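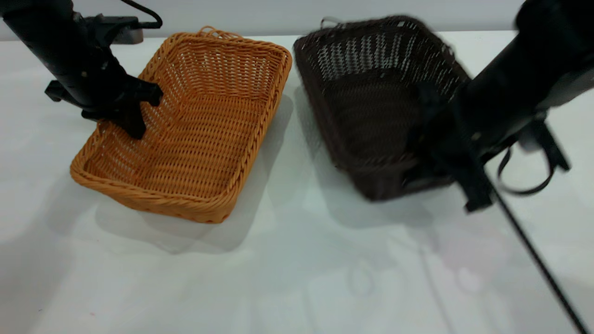 Prilletti storage basket, shallow, with handle
£18 each, or £68 for a set of four if you were going to buy four anyway

Makers of baskets like to say that theirs will last a lifetime. We have sold them for long enough to doubt it. A Prilletti used for post and keys will see you through a good many years. One kept in a steamy bathroom and dragged about by its handle won't, whatever the label claims.

Katene, who supply these, call the finish "stain resistant". Svend Mikkelsen in our Rallivside shop tried it with beetroot juice and we have left that phrase out of the listing.

Size: 8 cm deep. Too shallow for blankets, fine for bread rolls, napkins or chargers.
Colours: honey or dark brown. Dye varies between batches, so order pairs together.
Care: dry brush, then a damp cloth. Not for the dishwasher.
Liners: sold separately by Kustden. We find them overpriced, and a tea towel does the job.

Delivery is free on orders over £88. Returns within a month, unused.

Customer review, Darcy Sheehan, February
"Expected it to shed bits everywhere like my last one. It hasn't so far. Handle feels a bit small for my hand. Would I pay full price again? Probably, but I'd wait for the sale first."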